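# Détartrage d'un chauffe-eau qui déclenche au bout de 6 ans : ça vaut le coup ?

**pontlevis56**

Bonjour à tous,

Chauffe-eau Dornamard de 200 litres, posé il y a 6 ans dans le cellier. Depuis septembre, la quantité d'eau chaude a nettement baissé et le thermostat a disjoncté deux fois. J'ai fait venir Prestico, qui me propose :

- détartrage complet + joint + anode : 373 €
- remplacement à neuf, pose comprise : 1 565 €

Le technicien pousse plutôt vers le remplacement. L'eau est à 33 °f d'après la mairie, donc bien calcaire. Est-ce que le détartrage a un sens sur un appareil de cet âge ?

**Erell**

Bonjour. Résistance stéatite ou blindée ? Ça change tout. En stéatite, la résistance est dans un fourreau et ne touche pas l'eau, on peut la changer sans vidanger. En blindée, elle baigne dedans et c'est elle qui prend le tartre.

**pontlevis56**

Blindée, d'après la notice.

**gaston_le_tuyau**

Alors tu détartres toi-même et tu gardes tes 373 €. Un joint de bride, une anode en magnésium du bon diamètre, un après-midi. J'ai fait le mien l'an dernier, j'ai sorti un demi-seau de calcaire. Coût total : moins de 60 €.

L'ordre des opérations :

1. Couper au disjoncteur et vérifier l'absence de tension.
2. Fermer l'arrivée d'eau froide.
3. Ouvrir un robinet d'eau chaude, puis la vidange du groupe de sécurité. Compter une bonne heure.
4. Repérer les fils, débrancher, déposer la bride.
5. Enlever le tartre à la main, sans gratter l'émail de la cuve.
6. Changer le joint, toujours. Ne jamais remonter l'ancien.
7. Serrer en croix, remplir, purger l'air, contrôler la bride, remettre le courant seulement quand la cuve est pleine.

**marmotte_du_38**

Pas d'accord avec « tu détartres toi-même » lancé comme ça à quelqu'un dont on ne connaît pas le niveau. Un thermostat qui coupe deux fois, ça peut être le tartre, mais aussi un défaut électrique ou une sécurité fatiguée. Avant d'ouvrir quoi que ce soit, je ferais contrôler la résistance à l'ohmmètre et son isolement par rapport à la masse.

Le vinaigre blanc versé dans la cuve, à éviter aussi. On lit ça partout.

**gaston_le_tuyau**

Je n'ai jamais parlé de vinaigre dans la cuve. Pour les petites pièces, en revanche, il fait très bien l'affaire. Les mousseurs de robinet et le pommeau de douche, je les laisse une nuit dans du vinaigre pur et je les rince le matin. Si le débit est faible à un seul robinet, commencer par là avant d'accuser le chauffe-eau.

Même chose à la cuisine. L'eau dure laisse un voile blanc sur tout ce qui est sombre et brillant. Un fond de vinaigre tiède, un chiffon doux, rinçage, et on essuie tout de suite.
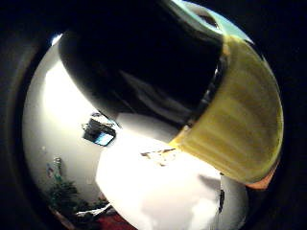
*Du noir brillant avec du jaune, vu de très près.*

Pour la bouilloire, acide citrique, deux cuillères à soupe par litre, on fait chauffer sans aller jusqu'à l'ébullition.

**Humphreys**

Je reviens à la question de départ. J'ai eu le même choix à faire, même marque, modèle un peu plus ancien. J'ai payé le détartrage et la cuve a percé environ 18 mois après. L'anode était complètement consommée quand on l'a ouverte, le mal était fait. C'est le point à regarder : s'il reste de la matière sur l'anode, la cuve a des chances d'être saine. S'il ne reste que la tige, je ne mettrais plus un euro dedans.

**Erell**

Entièrement d'accord pour l'anode. Regarder aussi s'il y a des traces de rouille autour de la bride. Et vérifier la garantie : sur beaucoup d'appareils la cuve est couverte plus longtemps que la partie électrique.

**pontlevis56**

Merci pour les réponses. J'ai ressorti la facture, la garantie de la cuve est finie. J'ai demandé à Prestico s'ils acceptaient d'ouvrir d'abord et de décider ensuite. Ils sont d'accord, l'ouverture étant déduite si je prends le neuf.

**marmotte_du_38**

Bonne solution. Demande-leur de te montrer l'anode. Et baisse la consigne à 55 °C une fois le tout remis en route, le tartre se dépose beaucoup plus au-dessus de 60.

**gaston_le_tuyau**

Pour moi ça reste cher pour dévisser une bride, mais chacun fait comme il veut.

**pontlevis56**

Retour : anode usée à moitié, pas de rouille, une grosse croûte sur la résistance. J'ai pris le détartrage. L'eau chaude tient de nouveau pour trois douches. Je repasserai si ça disjoncte encore.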